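Roland Naylor
Thread: three weeks with the Clisteo simulation kit from Garside

1/ I have been running the Clisteo kit since the start of June. It is a simulated two-arm workcell with a scene library, a teleop client and an episode logger. I paid for the single-seat license. Notes follow, mostly for people choosing between this and Ovar.

2/ Install took 42 minutes on a clean Linux machine. Most of that was the asset download. The license server refused my first key and accepted the second. Support answered the same afternoon.

3/ The gripper view is the part I use most. Up close the finger surfaces render with soft highlights, and the background stays readable — tape line on the planks, white worktable, a carton on its lower shelf. 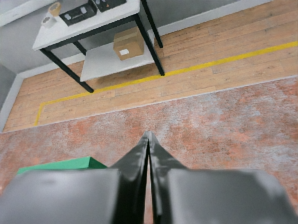
4/ Contact model
Default friction is too high. Thin parts stick to the fingertips on release. I lowered it in the config file and the problem mostly went away. The manual lists the parameter under the wrong section, so search for it by name.

5/ Logging
Each episode writes one file with joint states, gripper commands and camera streams. I have 213 episodes so far and three of them are corrupt. All three came from closing the client during a write. Ovar warns you before it closes. Clisteo does not.

6/ Scene setup
The overview camera is better for checking layout before a run. Both arms mount on the far edge of the table, with the green box and the flat tray on the near side. The box has narrow slots between wooden dividers, a fair test of wrist alignment. Cables are modeled too, so look at where they sit before planning a path close to the tabletop.

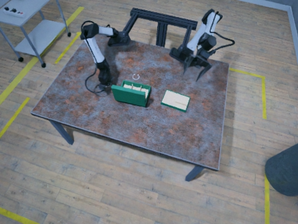
7/ Does the license cover commercial use?
Only on the team tier. The single seat is limited to research and evaluation, and exported episodes carry the same limit.

8/ Price is 817 dollars a year for one seat. The Adar import plugin is extra. I skipped it and wrote a converter, about a day of work.

9/ I will renew if the close warning gets fixed. Config file with my friction values goes up tonight.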